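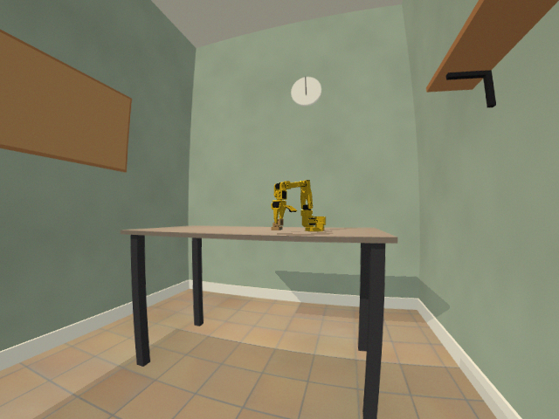

The yellow arm on its table, in the green room with the clock

2023-02-15

Back on the controller again today, and my thumbs know all about it! Aldana Leiva set me up with the Muka task before lunch and said she wanted 200 good goes from me by the end of the month. I laughed. She wasn't joking.

So the job is: I steer the arm in the simulator, bring the gripper down to a block, close it, lift, put it next to the other one. A child could do it with their own hand in two seconds. Me, on a joystick, looking slightly up at the table as if I were sitting on the floor? I threw away my first 11 tries. You can't see much of the tabletop from down there (it's just a thin strip) and I kept stopping short, closing the fingers on air and saying rude things to the screen.
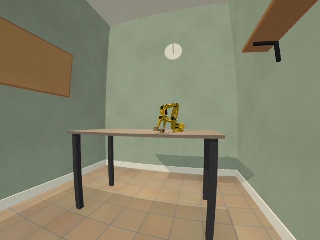 2 min read

Two little brown blocks, and I've grown oddly fond of them. I've got into the habit of opening the fingers nice and wide early on, then coming down slowly, and that helps a lot. Aldana says slow is fine but dithering isn't, as the robot will learn the dithering as well. Apparently one of the Brerneck lot had a habit of wiggling before every grab back in January, and the trained arm wiggled too, every single time. I'd have paid to see that.

After tea I had a go at moving the arm by dragging the joints with the mouse instead. Hated it. The elbow goes one way, the wrist goes another, and you end up in a knot. Back to the joystick, and then I got 10 clean ones in a row – best run yet! I did a small dance in my chair.

Rellwood want 600 altogether from all of us, so there's plenty more of this to come. Must ask about turning the sensitivity down on the twist, it's far too jumpy. And buy plasters for my thumb. Early night now, I keep seeing green walls when I shut my eyes.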